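From: Rocío Robles
To: Small Spaces list
Date: Jun 4, 2018
Subject: Re: [smallspaces] bracelets, hair ties, the usual tangle

Margit Orbán wrote:
> I have a dresser drawer full of hair ties and bracelets and every
> morning I pull out one and get six. Bought a Cindier organizer with
> 40 little slots and gave up on it inside a week. Does anybody have
> something that works for a person who is half asleep at the time?
> Also, do you keep scrunchies with jewelry or separate?

Hi Margit and all,

Oh, I feel this one! I had a hanging thing with pockets for a while and I never once put anything back in the right pocket. What I use now is a shallow white cardboard tray with a few compartments. Scrunchie on the left, wooden beads on the right, and the stringy stuff goes wherever it lands. It's no beauty contest winner but I can see everything without digging. 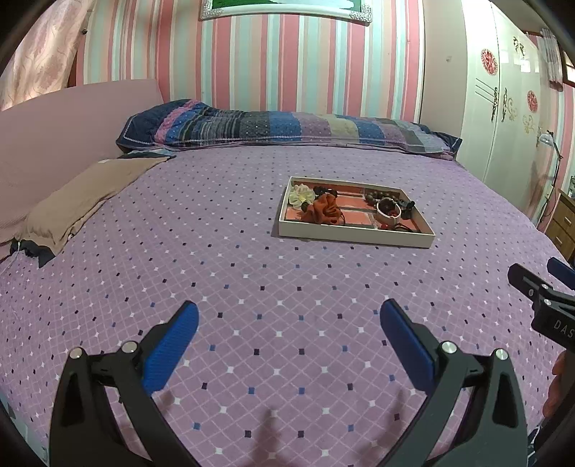 The trick for me is low sides. Deep boxes turn into soup. I tried a Rothe box two winters ago (lovely box, nice lid) and everything I liked sank to the bottom and stayed there until November, when I finally tipped it out looking for an earring.

So now when the tray gets too full I spread the whole lot out on the bedspread and sort it there. Beads, the white-strapped watch, claw clip, scrunchies, all of it. Do it on a bed and not on a table, trust me, round beads roll! I start with anything that has a cord or a loose end, and I lay those out flat first so they quit grabbing the hair ties.

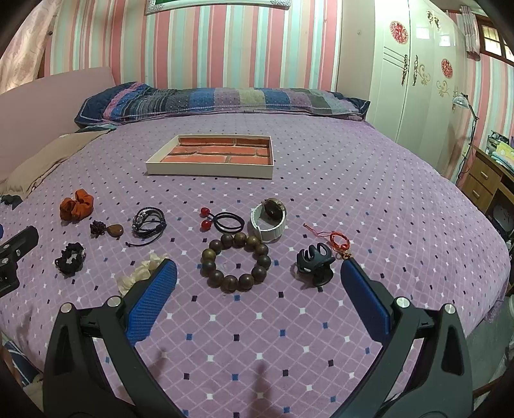
As for scrunchies with jewelry, I say together if you only have a few, but Hrefna told me off-list that she keeps hers on a paper towel tube and the lace ones don't snag that way. I might steal that. My leather wrap bracelet is the worst offender by far, it catches on everything, so I close the clasp before it goes back in.

Did you keep the Cindier thing, by the way? I'd take it off your hands for buttons (I have 87 coat buttons in a jelly jar, don't ask) and I can pay the postage.

Rocío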